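Taking a lump sum from an old workplace pension

Danilo Tan
I have a small pot with Vorndale from a job I left years ago. They say I can cash it in or move it to my current plan at Ogunleye. The exit fee is $86 either way. I'm 48. Which makes more sense?
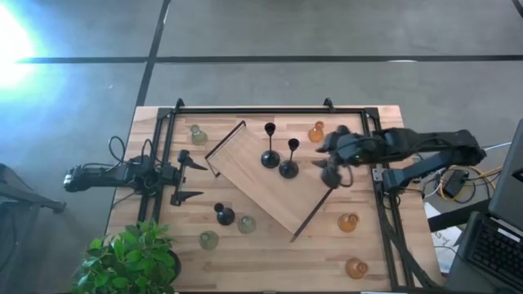
Two black arms over a wooden tabletop

Mahsa Alipour
Move it. At 48 you would most likely pay income tax on the cash plus a penalty for taking it early. Ask for a direct transfer – the check should never be made out to you. Mine took 6 weeks.
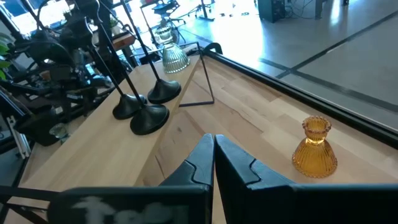
Also get the fee in writing before you sign, and check what Ogunleye charges per year.

Kelechi Ugwu
I cashed mine out and regret it. Lost more than $465 to tax.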